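Category: Household Finance / Working Papers

4.2 Emergency savings and the timing of claims

The survey was sent to 2,000 households in the Gurnness district in October, and 1,390 returned a usable form. Respondents were asked whether they held contents cover, what excess applied to it, and how much cash they could reach within 24 hours without borrowing. Renters were kept in the sample. Earlier work by Hosseinzadeh dropped them, and we think this hid the group most likely to carry a high excess with very little behind it.

Of the households that had made a claim after a flood or bushfire, 60 per cent paid for temporary accommodation themselves before any insurance money arrived. Most used a credit card. A smaller group drew on a mortgage offset account, and a few borrowed from family.

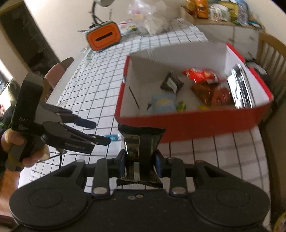
Excess levels were a recurring problem. Many respondents had chosen a higher excess to bring the premium down, often at renewal and over the phone, and had not set money aside to match it. When asked to state their excess from memory, one in four gave a figure lower than the one on their policy schedule. We checked this against the schedule itself where the household agreed to send us a copy. Differences under $50 were ignored.

Figure 3. Stages of a contents claim as recorded in the Gurnness survey: lodgement, assessment, interim payment, settlement. Stages with no recorded date were left out of the timing analysis.

The stages in Figure 3 follow the coding scheme set out by Mitsotakis-Vlachou, with one change. We treat the interim payment as its own stage, as it was the first money many households saw. Flernton, the smaller of the two towns in the district, had fewer interim payments than Gurnness proper. The Flernton claims were mostly for water damage to floor coverings and whitegoods, and assessors often waited for a second quote.
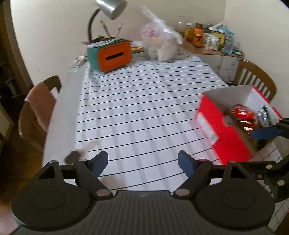 How much cash should a household hold if it already has contents cover?

Enough to meet the excess and two weeks of ordinary spending, kept in an account that can be drawn on the same day. This is the threshold used in the rest of the section, and we call a household that meets it "covered to first payment".

By this measure, 25 per cent of insured households were covered to first payment. The share was lower among renters and lower again among households with one earner. Income explained part of the gap. Having claimed before explained more of it, and households with an earlier claim were also more likely to keep copies of their policy, receipts and identity documents away from the house.

The measure has limits. It takes no account of government relief payments, which some respondents received within days and others did not apply for. It also treats a redraw facility as cash, although two lenders in the district froze redraws for a short period. Section 4.3 repeats the analysis with redraw balances removed.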